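Gastus Flap Cell - setup and maintenance card

Maintained by Sorcha Geraghty (cell) and Ita Coughlan (recordings). Last revised in May.

1. Scope

This card covers the tabletop cell used to record the Gastus flap-board episodes. It describes how the cell is laid out, how it is brought up, what gets checked and how often, and what to do when the usual parts fail. It does not describe the policy code or the training splits. Those are in the Kuslow repository under their own README.

The release contains 782 episodes. All of them were recorded on one arm, one gripper body and one board. The fingers were replaced during collection; see section 6.

2. Hardware

Arm: Conneely bench arm, six joints, firmware left at the version it shipped with. Do not update it. The newer firmware changes the speed scaling at low velocity and the flap strokes come out short.

Gripper: Conneely parallel gripper with Follmont printed fingers, white. Each finger has two raised rectangular pads on its inner face.

Wrist camera: fixed to the gripper body, looking along the fingers. Exposure and white balance are locked in the config file. Autofocus is off. The focus is set on the board face, so the fingers come out slightly soft in the recordings. This is the intended setting.

Board: an upright face-guessing board in red and white, three rows of eight card positions, each with a red flip flap. The cards are cartoon characters.

Table: white top, bolted to the arm pedestal.

Host: one workstation, wired connection to the arm controller, USB to the camera.

3. Home pose and board placement

The board stands upright on the far side of the table, facing the arm. At the home pose the fingers point at the board with the tips close together. All three rows must be inside the wrist view before recording starts.

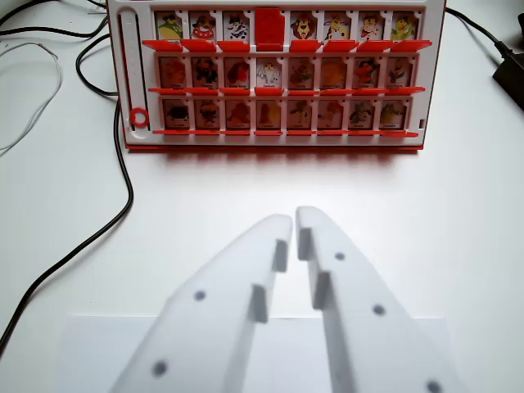
Figure 1. Wrist view with the board in place. A solid red tile stands at the fourth position of the top row.

To place the board:

Move the arm to home with the teach pendant, not from the host.
Open the live view on the host.
Stand the board on the table and slide it until the red base is level in the view and the side track on the left of the frame is fully visible.
Press down on both ends of the base. If it rocks, wipe the table and try again.
Run board_check. It fits the three rows and prints an offset for each. Any offset over 4 mm is a fail.

Do not correct a board_check failure by changing the home pose. Several older scripts have the home pose copied into them as joint values and will not pick up the change. Move the board.

The card in any position can be covered by a red tile, as in Figure 1. The state logger stores the board as a list of 24 entries, row by row from top left, and it has to be told the starting state by hand. Enter it before each session. A wrong starting state is not detected at record time and makes the whole session's labels wrong from the first stroke.

4. Lighting

The top row is lit well. The middle and bottom rows are shaded by the flaps above them, and the bottom row is the darkest under most settings. We tried a second lamp from the front at low height. It lifted the lower rows but put glare on the upper cards, and the row fit became unstable. The lamp was removed and the shading was accepted as part of the data.

Users who crop individual cards should normalize per row. The printed names under the cards are too small to read at the recorded resolution. Do not use them as a label source; use the card map in cards.csv.

5. Cables

Cabling is routed on the table surface to the sides of the board. There is no cable tray. The working area between the board and the fingers has to stay clear, including during calibration moves, which swing wider than the task moves do.

Before each session:

Move the arm by hand through the left and right limits and watch the cables on both sides.
Check that no cable passes under the board base. A cable under the base will tilt it enough to fail board_check on the top row only.
Check that the power adapter on the right is pushed fully home.
Leave slack behind the board. A tight cable pulls the board back a little with each flap stroke, and the drift is hard to see until the strokes start to miss.

Cables do appear in the recordings and their position is not constant between sessions. They are not masked in the release. Anyone training on full images should expect a model to find them.

6. Fingers

The Follmont fingers wear at the tips and at the upper pads. Three pairs were used over the collection. The pair in use is logged in the episode header as finger_set, with values 1 to 3.

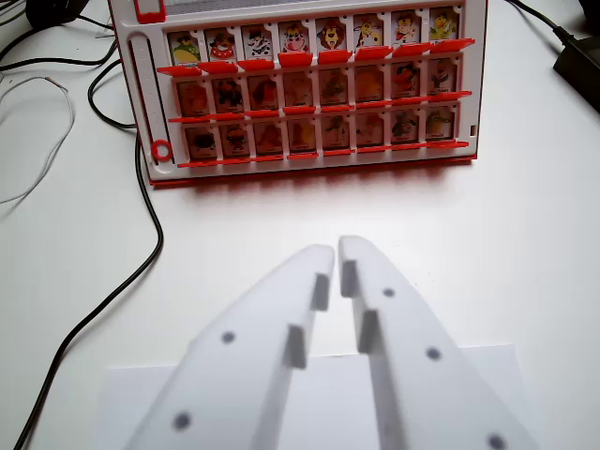 Figure 2. Finger tips nearly closed in front of the board, pads on the inner faces.

Inspection, at the start of every day:

Wipe both fingers with a dry cloth. No solvent.
Close the gripper to the taught near-closed position and look at the gap between the tips. It should be narrow and even.
Look at the pads on the inner faces. The two on the left finger should sit opposite the two on the right. If one pair is out of line, the finger has shifted on its mount.
Pull lightly on each finger. Any movement at the mount means the screws need attention.

Replacement:

Send the arm to the service pose and switch the gripper drive off at the controller. The pendant stop alone is not enough; the gripper keeps holding force.
Remove the 2 screws on each finger and lift it straight off.
Clean the mounting face. Printed dust collects in the corners and will hold the new finger at an angle.
Fit the new finger, start both screws by hand, then tighten them in turn.
Power the drive and run gripper_zero with nothing between the fingers.
Return to home, run board_check, then run ten flap strokes on the middle row with recording off.
Increase finger_set by one in the config.

Always change both fingers together. Sets 1 and 2 were changed on schedule. Set 3 was fitted after a hard contact with the board base in which the right finger of set 2 cracked near the mount. The episode with the contact is excluded. The two episodes before it were reviewed by Ita Coughlan and kept.

7. Calibration

Hand-eye calibration is repeated after any work on the camera bracket, after a finger change and after any stop caused by contact. Use the printed target in the top drawer, not a reprint - the office printer scales pages slightly even when told not to.

Take the board off the table first. Put it back using section 3 in full, including board_check. Putting it back by eye and skipping the check is the most common cause of a bad morning's data on this cell.

The result is written to calib/current.yaml and the previous file is moved to calib/old with a time stamp. Keep the old files. Every episode header points at the calibration it was recorded under.

8. Faults seen on this cell

Flap moves and falls back. The stroke is too short. Check the speed scaling on the pendant first, then the finger mounts.

Two flaps move together. Usually a board placement error to one side. Run board_check. If the offsets pass, inspect the tip of the leading finger for a burr and remove it with fine abrasive paper.

Row fit fails on the bottom row only. Lighting. Check that nothing has been left leaning near the lamp. If the lamp is clear, confirm that exposure is still locked; the camera driver drops the lock if the USB plug is pulled while the host is running.

Arm stops with a joint 4 torque warning at the left limit. A cable is being pulled. Clear it, release the stop, and re-run from home. Do not resume the episode.

Gripper reports closed while the tips are apart. The zero is lost. Run gripper_zero. If it comes back in the same session, replace the gripper cable. The spare is labeled and hangs on the back of the pedestal.

Live view freezes, recording continues. The viewer has hung and the recorder is separate. Finish the episode, then restart the viewer only.

9. Known limits of the data

One board, one table, one viewing side.
Wrist view only. The fixed overhead camera was never synchronized properly and its video is not released.
Board position varies a little between sessions within the board_check tolerance. The sides of the board and its top edge are not always inside the view.
Starting states were typed by hand. Sorcha Geraghty checked them against the first image of each episode and corrected the errors found. Corrected episodes carry state_fixed: true.
Force readings from the gripper are included but were not calibrated. Use them for contact timing only.

10. Reporting problems

Open an issue in the Kuslow repository with the episode number and the header block pasted in. For faults on the cell itself, write in the paper log at the pedestal first and open the issue afterward.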